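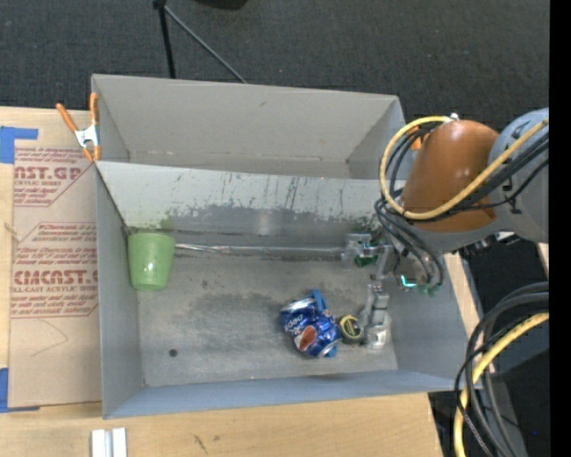
Evie Bainbridge asks that the gray bin be scrubbed before anything further is sorted into it, and I have entered her request under today's date, 2023-07-10. She considers that the stains on the floor of the larger compartment have been tolerated long enough. I concur as to the stains. The scratches on the divider are another matter, and no amount of scrubbing will remove them.

Sorting proceeded according to the Gradberg list. Drink cans are to go to metals, the blue one included, crushed or otherwise. The green plastic cup is to be washed and returned to the shelf, as it remains fit for use. The small round container with the black and yellow face is to be held until its contents have been established. The narrow compartment is reserved for paper.

A request for replacement liners was sent to Skarna in February and has not been answered. It was submitted again this afternoon under reference 591, with 4 liners specified.

Evie Bainbridge further proposes a second bin, for glass only. The tabletop would have to be extended to take it. Measurements to be taken tomorrow.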